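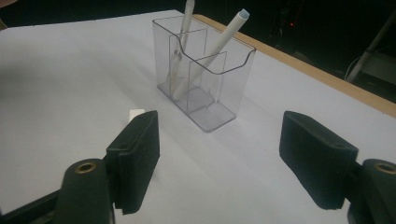 Questions We Hear a Lot About the Garnesel Letters

Hello and welcome! If you've landed on this page, you're probably thinking of joining us for the summer round of the Garnesel Letters, or a friend has signed you up and you'd like to know what on earth you've been signed up for. Either way, we're so glad you came by. Have a read, and if your question isn't covered, write to us and we'll do our best.

What are the Garnesel Letters?

They're a series of 25 letters, sent by email, meant to get you writing by hand again and thinking kindly about your own life while you do it. Each letter has a short story or reflection in it and then one prompt for you to answer in your own notebook. The prompts are small on purpose. One of the favorites from last time was "Who taught you to tie something?" and people filled page after page with it (grandfathers, scout leaders, a very patient neighbor with a boat).

Who writes them?

Ashwin Nair writes most of them, and he has been keeping a journal since he was 17, which he will happily tell you about at length if you come to one of the calls. A few of the letters come from past members who wrote something so lovely in the group that we asked if we could share it. Their names are at the bottom of each one.

When does the next round begin?

The first letter goes out on 2nd June, early in the morning, and the last one reaches you in August. We leave gaps between letters so that you can travel, catch a cold, have the grandkids to stay, and still keep up without feeling chased.

What if I fall behind?

Then you fall behind, and you're in very good company! The letters stay in your inbox for as long as you keep them. Some people save up a handful and read them over one long Saturday-ish sort of morning with a pot of coffee. Others skip straight to the newest one and never look back. We don't check, and we won't send you a nudge.

Do I have to be a good writer?

Oh goodness, no. Spelling doesn't matter, grammar doesn't matter, and half of us can't read our own handwriting a week later. If you'd like to draw your answer, or write it as a list, or put down a single word and go for a walk, please do.

Do I need any special supplies?

A notebook and something to write with, and whatever you have in the kitchen drawer is fine. We're often asked about the pens in the Skoron welcome packet, and those are just a small present for people who take the printed version. If you do buy something new, we'd say get a notebook you aren't afraid to ruin. The beautiful ones tend to stay empty.

What's the difference between Kudier and Hao?

Sorry, we know the names confuse people. Kudier is our members' board, where you can post what you've written and read what others have shared. Hao is the live call, held 2 times in each round, where Ashwin reads a letter aloud and then we all write together quietly for a while. Both are included and both are optional. You can come to Hao with your camera off and never say a word, and plenty of people do.

Will strangers read what I write?

Only if you post it on Kudier yourself. Your notebook is yours. If you post something and change your mind, use the little menu next to your post to remove it, or drop us a line and we'll take it down for you. We never quote a member in a letter without asking first.

What does it cost?

The email round is $66 for all of the letters, both calls and the board. The printed version costs more on account of the postage, and the price depends on where you live, so please write to us for that one. If money is tight just now, tell us what you can manage. You don't need to explain, and we keep several places aside for exactly this.

Can I give it as a gift?

Yes, and we love it when people do. At checkout, tick the gift box and put in the other person's email address. You can add a note of your own, and it will arrive ahead of the first letter. Do double-check the address, please, as we had a few go astray last round and it took a while to sort them out.

My letters aren't arriving. What should I do?

Look in your spam or promotions folder first. If they're hiding in there, mark one as "not spam" and add our address to your contacts. If there's still no sign of them, write to us from the address you signed up with and we'll resend whatever you've missed, usually by the next day.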